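4.2 Demonstration at the Nesville open day

The simulated grasping task was shown to visitors during the open day held at the Nesville laboratory in May. Halima Kombo ran the demonstration from a single workstation, with the rendered views shown on a wall screen. Visitors could ask for a change of viewpoint at any time. 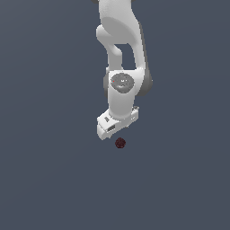
The task used one white arm and one small dark red object. We left the background plain so that people standing at the back of the room could follow the gripper. The Drarico planner was run with the same settings as in Section 3, and no parameters were tuned for the day.
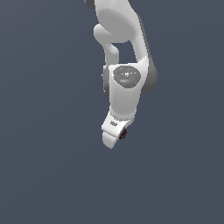 Over the afternoon the simulator logged 2293 control steps across 80 trials. Sessions were kept short, and 2 of them were restarted after a network fault between Nesville and the Memstead server. Trials from the restarted sessions are left out of the analysis.
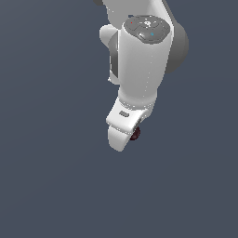 Most questions from visitors concerned contact. From the outside views the hand hides part of the object, and several people asked how an operator could judge the grip. Kombo then switched to the close view, which the Rweyemamu group had asked us to add before the event. We kept it on screen for the remaining sessions.
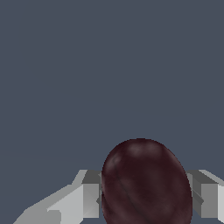

Figure 4. Close view of the simulated grasp, with the object between the two gripper fingers.

Written comments were collected at the door and are discussed in Section 5.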